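Nonora Shared Kitchens: Progress Report to the Lirkach Fund
Prepared by Maya Bataineh, project lead
June 14, 2026

1. Purpose of the grant

The grant covers the reduction of standby and off-hours electricity use in the shared kitchens of the Nonora housing blocks. It pays for sub-metering, the replacement of old appliances and a revised tariff for residents. Building fabric and heating are outside its scope and are reported separately to the landlord.

2. Work completed in this period

Sub-meters have been fitted in three blocks. Each kitchen circuit is now metered apart from corridor lighting and the laundry. Readings are taken at fifteen-minute intervals and sent to the Vendeo logging service overnight. The first weeks of data from the east block were discarded. The current clamps had been fitted to the wrong phase, and the readings for the cooker circuit included the lift motor. The contractor corrected the fault at its own cost.

The distribution board in the Karaki Street block was found to have no spare ways. A small secondary board was added, with approval from the landlord's electrical engineer. This delayed commissioning of that block but did not affect the other two.

3. Appliance survey

All appliances in the metered kitchens were listed by type, age where known, and condition of the plug and lead. Standby load was measured with a plug-in meter after the appliance had been left idle overnight. Fridge-freezers were measured over a full day so that the defrost cycle was included.

The main finding is that standby use is low for cookers and kettles and higher than expected for older fridge-freezers with worn door seals. Seals have been replaced where the part is still sold. Units for which no seal could be obtained are on the replacement list. Microwave ovens are treated as a separate class in the survey, as most of their idle load comes from the clock and control panel. 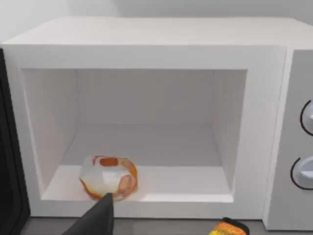
Figure 1. Microwave oven, front view, cavity open (computer rendering).

4. Tariff

Residents currently pay a flat kitchen charge within the rent. The proposed tariff keeps a fixed part for refrigeration and divides the remainder by metered use per kitchen. Individual metering was considered and rejected on grounds of cost. A draft was sent to residents' representatives, who asked that kitchens used for the lunch club be treated separately. The draft has been amended accordingly.

5. Spending

Spending on meters and installation is within budget. The secondary board at Karaki Street was charged to contingency. The appliance budget is largely unspent, pending delivery of the fridge-freezers, and we ask that the balance be carried into the next period.

6. Risks

The Vendeo service stores readings for over three months only. An export is now run weekly and a copy is held on the office server. Mobile signal in the basement of the west block remains poor, and some overnight transfers have had to be repeated by hand. An external aerial has been priced.

7. Next period

Fridge-freezers will be delivered and installed in August. The amended tariff will go to the landlord for approval once a full month of readings is available from every block. The next report will include consumption tables by kitchen.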